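Search tickets and help pages Enter keyword Search

Ticket 667
Subject: Towels drag and catch on folding table top, Baltudberg laundry room
Category: Furniture and surfaces
Item: Hosuveo folding table, light wood finish, rounded corners
Status: Solved

Opened, 9:10 am

Hi again from the laundry room! First off, we love this table. It is the right height, the rounded corners have saved my hips more than once, and folding on it beats folding on top of the dryer by a mile. So please read this as a question from a happy user.

The problem is that towels have started to drag on it. When I lay one out and try to smooth it from the middle toward the corners, the bottom layer stays put and the top layer moves, and I end up with a wrinkle down the center that won't go away. Bath towels are the worst. Pillowcases are nearly fine. It began in April, after the spring clean, and it has slowly gotten worse.

What I have checked so far:
- Hands clean and dry, no lotion. Same thing.
- Towels fully dry. Same thing.
- Different towels, old and new. The old thin ones catch less, but they still catch.
- Table level. I put a marble on it and it stayed where I put it, which pleased me more than it should have.

The setup is simple. Basin on the left, towel in the middle, and folded things go away to the right when they're done.
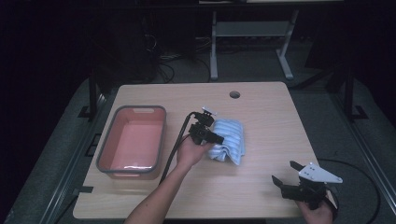 The striped blue one is my test towel for all of this. It is soft and a bit fluffy, and it shows a wrinkle right away on account of the white stripes, so I can tell quickly if a fold has gone crooked. I would like to keep using the same one through the whole ticket so we are comparing like with like.

Is there a coating on the top that could be wearing off? And is it something I can fix here, or does the top need to come off?

Reply from support, 9:45 am

Thanks for the clear write-up. Please don't take the top off yet. Drag that shows up after a big clean is very often something left on the surface, and that is an easy fix. Could you tell us what was used for the spring clean, and do three checks?

1. Slide the back of a dry fingernail across the middle of the top, then across a spot nobody folds on, such as right beside the round hole at the back. Note any difference.
2. Wipe one small patch with a cloth wrung out in plain warm water, dry it, and look at the cloth.
3. Look along the surface from low down with a light behind it. Raised grain and leftover polish look quite different from that angle.

Update, 10:30 am

Oh, this was fun. I now know this table top better than I know my own kitchen.

Cleaning product first. The bottle in the cupboard is Sodis wood cream. I had thought we used the Sodis spray, which is what we use on the shelves, but the spray is full and the cream is down by half. So it was the cream, and by the look of the bottle we were generous.

Check 1: there is a difference! By the hole the nail slides with a dry little whisper. In the middle it slows down, like it is going over a candle. I did it over and over to be sure I wasn't talking myself into it.

Check 2: the cloth came away with a faint gray smear and some blue fluff. The fluff has to be from towels. The patch felt better after it dried, though it still wasn't as smooth as the spot by the hole.

Check 3: I couldn't see much of anything from low down. No ridges that I could find, and my fingertips agree. The grain is lovely, by the way. I had never looked at it properly, all those long wavy lines.
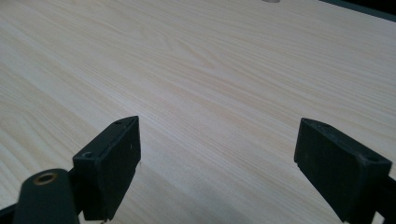
Close view of the table top, grain running on the diagonal

I see no scratches on that stretch, so I don't think anything has been scraped across it. If it is the cream, how do I get it off without hurting the finish?

Reply from support, 11:05 am

It does sound like the cream. It is meant for open, oiled wood, which drinks it in. Your top is sealed, so the cream has nowhere to go and sits there picking up lint. Towels then grab the lint. More cream makes it shinier for a day and grabbier for a month.

Steps:

1. Put the basin and the laundry somewhere else and dust the top with a dry cloth.
2. Mix a small squirt of plain dish soap into warm water. No vinegar, no scouring powder, no rough pads.
3. Wring the cloth out hard. It should feel damp and never drip. Keep water away from the hole, where the inner edge is the one place moisture could creep in.
4. Wipe with the grain, a section at a time. Leave each section damp for 10 minutes at most, wipe again with clean water, then dry it.
5. Let the whole top air for a while before any towel goes on it.
6. Repeat if the fingernail still slows down.

Please do half the table first and compare. If the washed half is no better, stop there and tell us.

Update, 1:20 pm

Half done, left half, and what a change! I put the test towel on the left side and smoothed it with one hand and it just went – flat all the way out to the hem. Then I moved it over to the right side and it bunched up like before.

Small snag. The line where I stopped wiping shows a bit if you stand by the door, with the washed side looking more matte. I take it that goes away once the other half is done?

I also found I was using too much soap. The first rinse left it squeaky, and squeaky isn't slippery, so I rinsed again with a fresh cloth and that sorted it out. You might add that to your steps for the next person.

Reply from support, 1:40 pm

Great result, and thank you for the soap note, we will add the extra rinse. Yes, the line should go once both halves match. Go ahead with the right half, and take your time near the hole and along the curve of the back edge. Cream collects there when people wipe away from themselves.

Update, 3:15 pm

Right half done, and you were right about the back. The middle came clean in two passes but the strip along the far edge took four. I wrapped the cloth around one finger and went along the curve slowly, and around the hole I used a cloth that was barely damp. 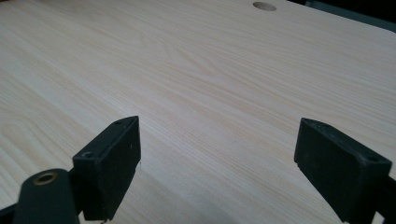

Table top toward the far edge, with the round hole near the back

The nail test now sounds the same wherever I try it. I folded a full load of 29 towels straight through afterward, stripes and all, and never had to redo one. They went into the basin in a stack that I was honestly proud of. The pink basin got a wash too while I had the soapy water out – it had its own collection of fluff in the corners.

Two last questions:
- Can I use anything on the top at all, or is it soap and water from here on?
- The Schumacher catalog shows a felt pad for this size of table. Would that help, or would the towels catch on it?

Reply from support, 3:50 pm

Soap and water is fine for good. A dry cloth at the end of each day takes care of the lint, and a damp wipe every 21 days or so is plenty for a table used the way you use yours. Please move the cream to the cupboard with the oiled furniture things, or put a label on it, so that it doesn't come out again next spring.

We would skip the felt. It is nice under dishes, but towels cling to it. If you want padding for ironing, use a folded cotton sheet and take it off again before folding.

Update, 4:05 pm

No felt then! Label is on the cream: NOT FOR THE FOLDING TABLE, in the thickest marker we own. I also taped your steps inside the cupboard door with the extra rinse written in.

Happy for this to be closed. I'm off to do the sheets.

Status changed to Solved, 4:10 pm
Cause: cream polish left on a sealed top, holding lint
Fix: dish soap and warm water, two rinses, dried by hand, extra passes along the back edge
Parts sent: none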